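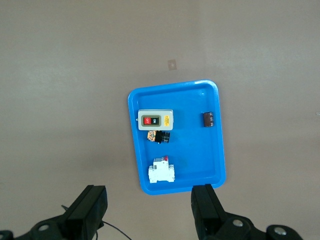
Staff at the Wulton packing site have gone 245 shifts without a lost-time injury, the longest run since the plant opened, and there was cake in the canteen to prove it! Zarley, which runs the site, put much of the good news down to a change in the way near misses get reported. Until last October anyone who spotted a hazard had to fill in a two-page form and find a supervisor to sign it. Now there is a card the size of a beer mat, and it asks what you saw and where you saw it. Plenty of the cards deal with very ordinary bits of kit, such as a switch box with a red OFF button beside a black ON one, and whether someone in thick gloves could hit the wrong one in a hurry. Those are exactly the cards the safety team loves to get.

The numbers are cheering. Workers handed in 918 cards between October and the end of April, and 785 of them have already been dealt with and closed. Some fixes took minutes (a mat that kept curling up by the loading bay has gone in the skip), while others needed proper money, including new lighting along the back stairs and a wider walkway past the shrink-wrap line.

What has really got people talking is the reply. Every card that carries a name gets an answer within five working days, even if the answer is "we can't do that yet, and this is the reason". The replies go up on a board by the clocking-in machine, and night shift crews say they read it before they read the rota. Cards can be left unsigned too, and a fair few are.

Supervisors have had training of their own. All of them spent a day with Lumenta, a training firm, practising how to listen to a complaint without getting defensive, which several admitted was harder than it sounds. A shorter version for team leaders starts this summer, and agency staff will be invited for the first time.

The scheme now moves on to Zarley's bigger depot at Zaltik, where 424 people work across three shifts. Cards are already printed, and the first board goes up next to the tea urn.

Recent items
Hearing checks return to the Wulton site
Lumenta adds evening first aid courses
Forklift refresher dates for Zaltik depot
New boots: how to get your pair swapped
Heat and hydration: summer break times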